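Sorting the vanity table

I put this off until March 2020, when I ran out of room to set down a cup. Makeup and pens had drifted together.
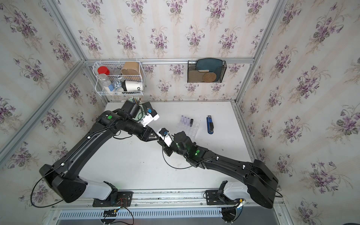

Pen cup and green dish, against the violets.

Lipsticks went next. I kept 11 and threw out 2 that smelled waxy – both older than I want to admit. 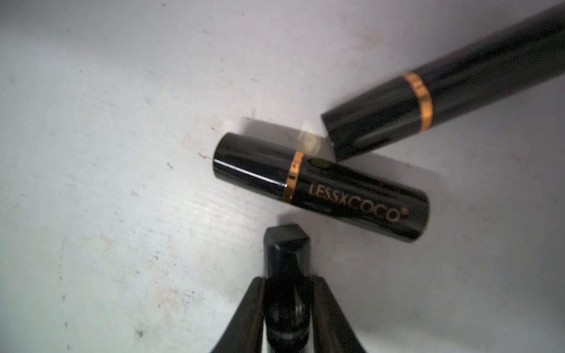
The LESSXCOCO one, black with a gold band.

The wire basket on the wall takes whatever has no other home. A mug, a glass jar and more pens are in there for now.

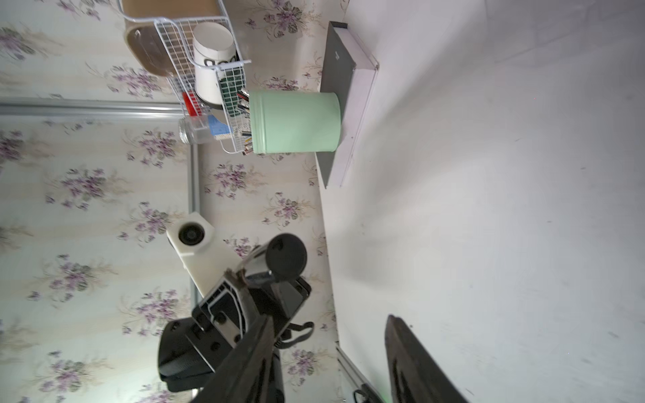
Still to do

Wipe down the table. Buy a second basket from Kenitz, up to 50 dollars.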